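18 Oct 2026

I have now owned a big white table for most of a year, and I'd like to report that it has not made me a person who hosts dinners. It has made me a person with opinions about bowls.

Some background for the four of you still subscribed. In January I gave away the old dishes, a family collection in eleven shades of brown, and decided that everything from then on would be white with a thin black rim. I had seen it in a Nakajima catalog and it looked like the crockery of someone who answers letters. The set I settled on was from Plullura and cost 200 dollars, a figure I have been rounding down in conversation ever since.

White dishes on a white table is a decision you should make with your eyes open. Without that black line around the edge you'd be setting your glass down in the soup. With it, the whole thing looks like a drawing of lunch. The oval bowl is the one I use most. It's shallow, it suits a long vegetable, and it never sits quite square to anything, so I've stopped trying.
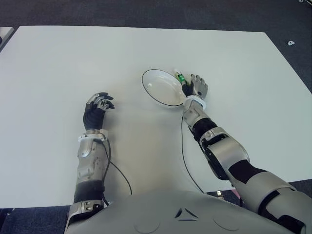

Is an oval bowl any use for real food? It's good for salad, roast carrots and anything you'd serve with two spoons, and it's bad for soup, which heads for the narrow ends the moment you carry it.

The round plate is less of a character. It has a flat lip and a shallow well, and I've eaten toast off it more times than I'd care to admit in front of the people at Plullura. Shota Hamada came over and asked where the rest of the table setting was. I said this was the table setting. He looked at it for a while and asked if we were ordering in.

Lighting matters more than I expected, too. White shows you every lamp in the place, and overhead panels are merciless. I once spent an entire evening wiping at a smear that turned out to be the ceiling. A gray carpet helps a little, in that your eyes have somewhere to go and lie down.

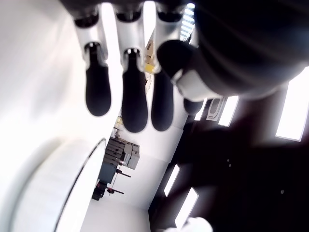 Recep Altıntaş wrote in after my last post to say that white crockery under bright lights makes all food look like evidence, and that I should buy one blue plate and get over myself. I've thought about it. I looked at blue plates on Carkico, where there were 668 of them, and closed the laptop.

So the setup stays as it is: one plate in the middle, plenty of table on every side, and the feeling that a very small meal is about to be taken very seriously.

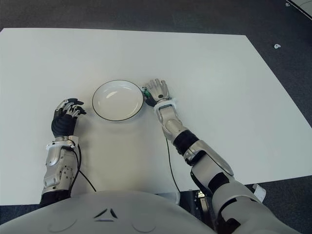
*The round plate, black rim and all, waiting for toast.*

Next time: napkins. I have strong feelings and no napkins.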